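Two hands, one worktop and far too many dropped cans

I have spent most of April in a kitchen that doesn't exist, and I've made a dreadful mess of it.

The kitchen lives inside a simulator called Lusa, and I was there to compare robot hands. Real ones cost more than my car, so I did what a lot of small workshops do now and tried them on screen first. Two arms, one worktop, a pile of groceries, and me with a cup of tea going cold beside the keyboard.

On the left arm I put the Provlow, a chunky black gripper with all the charm of a stapler. On the right went the Ultness, a proper hand with long jointed fingers, and I'll admit I wanted it to win. It looks marvellous! You wave it about for five minutes and feel like a concert pianist. Then you ask it to pick up a lemon and you remember how many joints there are to go wrong.

I'd drawn up 8 jobs before I started. Moving fruit was on the list, and so were opening a drawer, standing a can upright and nudging the toaster back without knocking it over (harder than it sounds, by the way). Each hand did every job again and again overnight, with the objects shuffled a little each time, until I had almost 4,000 tries saved. I did watch some of them live. It's oddly restful, a bit like a fish tank.

The Provlow got the can right 98 times in a hundred, which rather took the wind out of my sails. It comes in low, closes, and that's your lot. Where it struggled was the carrot, because a carrot lying at an angle needs a bit of wrist, and my wrist settings were terrible for the first week. Once I'd fixed those it got a good deal better, though it still liked to roll the thing towards the floor now and then.

The Ultness was the opposite. It was lovely with odd shapes and hopeless with anything tall. It would spread its fingers, think about it, and push the can flat on its back. I slowed it down, which helped. I also tried curling the little finger out of the way, which helped more, and I can't tell you why. 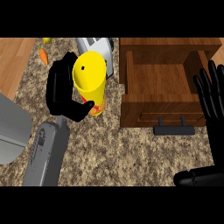

The controller made a bigger difference than I expected. I began with the one that comes with Lusa, which is fine but treats both arms as though they'd never met. Swapping to Kushnir took me three evenings and some bad language, and after that the arms stopped bumping elbows over the drawer. You set which arm has right of way and the other one waits. I gave it to the left, mostly out of habit.

Camera position matters too. I started with a view from the front and kept losing sight of fingertips behind the toaster, so I moved it up high to look down on the worktop. Depth is trickier to judge from there, but you can see into an open drawer, and for my jobs that was worth having.

If you want to try this at home, start with one arm and one object and leave the second arm alone until you're bored. Save your settings every time you change them. I lost a whole evening's work on the wrist by closing the wrong window, and I'm still cross about it.

As for which I'd buy, it would be the Provlow for the workshop, where most things are tins and tubs anyway. I've kept the Ultness loaded up, though, and I'm having another go at the lemon tonight.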